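Sound and Silence in Low-Budget Science Fiction Film
Project report, Film and Media Studies, second year
Rosemarie Hollmann
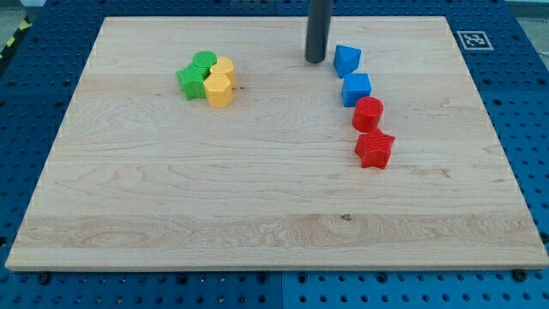 Fig. 1. Maple board on a blue pegboard surface.

1. Introduction

This project looks at how short science fiction films made with little money use sound to suggest places and machines they cannot afford to show. I became interested in the topic after our seminar on space opera in the spring term, where most of the discussion was about model work and costumes and very little was about what we hear.

The question I set was whether viewers believe more in an unseen spaceship when its engine can be heard all the time, or when it is heard only at certain moments. My tutor suggested keeping the work to one film and changing only its soundtrack, and I followed that advice.

2. The film

The film used is Gallero, a student short made by the year above us. It takes place in one cabin of a cargo ship. The pilot, Benavides, is waiting for permission to land on the moon Wavska and slowly begins to suspect that the voice on the radio is a recording. There are no exterior shots. The set was a storage room with the shelves covered in grey cloth, and the only light comes from a desk lamp and a strip above the door.

The makers gave me the picture edit and the dialogue as separate files. The whole film had a budget of 900 pounds, most of which went on the hire of the lights and on food.

3. Method

I made 3 versions of the soundtrack. Version A has a low engine hum from start to finish. Version B has the same hum, but it stops whenever the radio voice speaks and comes back when the voice ends. Version C has no hum at all, only footsteps, cloth, breathing and the radio.

The hum was built from a recording of a fridge, slowed down and with the upper part filtered out. The radio voice was played through a small speaker inside a biscuit tin and recorded again. I tried doing the same thing with a software filter, but the tin sounded better and took less time.

The films were shown in the Hirov room, which has fixed seats and curtains that close properly. In all, 68 students took part. Each person saw one version only and then filled in a form with 20 statements, to be marked from "do not agree at all" to "agree fully". There was also space for comments.

4. Results

Version B received the highest marks for the statements on tension and on the ship feeling real. Version A came second on both. Version C was marked lowest for the ship but was close to version A for tension, which I had not expected.

The comments help to explain this. Several people who saw version A wrote that they stopped noticing the hum early on. Those who saw version B often wrote that something was wrong with the ship, and a few thought the engine was failing. The script does not mention the engine. Viewers of version C wrote more about the actor's face and hands, and two of them took the cabin to be an underground bunker.

5. Problems

The speakers in the Hirov room are weak in the bass, so the hum was quieter than on my headphones. I raised the level after the first showing of version A. The forms from that showing were kept in the results, and this may have lowered its marks slightly.

Statement 14 on the form ("The ship sounded old") made no sense for version C and was left out of the comparison.

The groups were also not the same size, as fewer people came to the late showing.

6. Further work

I would like to repeat the test with viewers who do not study film, and with a version in which the hum stops at random places. It would show whether the link with the radio voice matters or whether any gap has the same effect. The sound files and the blank form are in the department's project folder.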